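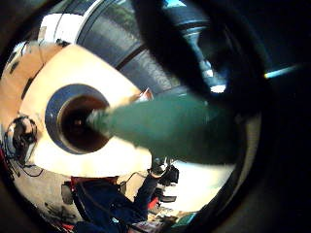
Pascal Kasten has spent most of the year comparing hand-held grippers for Skelum, a small group that collects manipulation data and trains arms on it. He keeps his notes in a spiral notebook and reads from it when he wants to get a number right. We talked for most of an afternoon, and Jhair Carhuamaca, who wrote the software that reads the recordings, joined us for the second half.

The group had two designs to choose between. One, called Revunton, has two flat parallel jaws and a camera above them. The other, the Au, has curved fingers and a camera set in the palm behind them.

"I wanted the Revunton to win," Kasten said. "It's easier to build and I can fix it with a screwdriver. With the Au, if you tear a finger pad, you're gluing for an hour."

The comparison ran to 902 recorded attempts, 663 with the Au and the rest with the Revunton. I asked about the uneven split. Kasten said the Revunton was out of service for a while with a cracked hinge, and he kept going with the one that worked. He would have liked a more even count.

The tasks were ordinary ones: putting a cylinder into a round opening, hanging a cup on a hook, turning a knob, picking up a cloth by the corner. Insertion took the most time.

"People think the hard part is holding the thing," he said. "For us it was the last inch. You need to see the tip and the rim together, and with jaws the tip goes behind the jaw right when you need it."

The palm camera uses a very wide lens. It catches the tool and the opening, and also the walls, the window and whoever is sitting nearby. Carhuamaca likes that more than Kasten does.

"All that background is how I know where the hand is," Carhuamaca said. "If I crop it down to the object, tracking gets worse. I tried it, I have the plots. Plain walls are bad. A messy room is good."

Kasten's complaint is the distortion. Straight edges bend near the border, and he found it hard to judge angles when he reviewed recordings by eye. He also doesn't like how much of the view the fingers and palm take up. "A dark finger over the top, dark palm down the side. You lose a good piece of the picture before you've started."

They argued over exposure for a while in front of me. Carhuamaca wants it locked for a whole session. Kasten wants it automatic, as a window can wash out one side of the view while the inside of a hole stays nearly black. For now it is locked, and Kasten picks the value at the start of each session.

Weight came up too. The Au is 366 grams without its cable. Kasten said that is fine for the first hour. After that his wrist turns in slightly and the approach angles start to drift, and the drift ends up in the data. He now stops after an hour and hands the tool to someone else.

The next step is mounting both designs on the arm at the Vollositz workshop and running the same tasks with no hand involved. That is planned for October. Carhuamaca expects the Au to need new calibration once it is bolted on, and he has set aside a week for it.

I asked Kasten which one he would buy if he had to order tomorrow.

"The Au, with spare pads," he said. "And I'd ask for a longer cable - the one we have catches on my shoe."

Carhuamaca said he would order the Au as well, but with the cable moved to the other side of the handle. Kasten wrote that down.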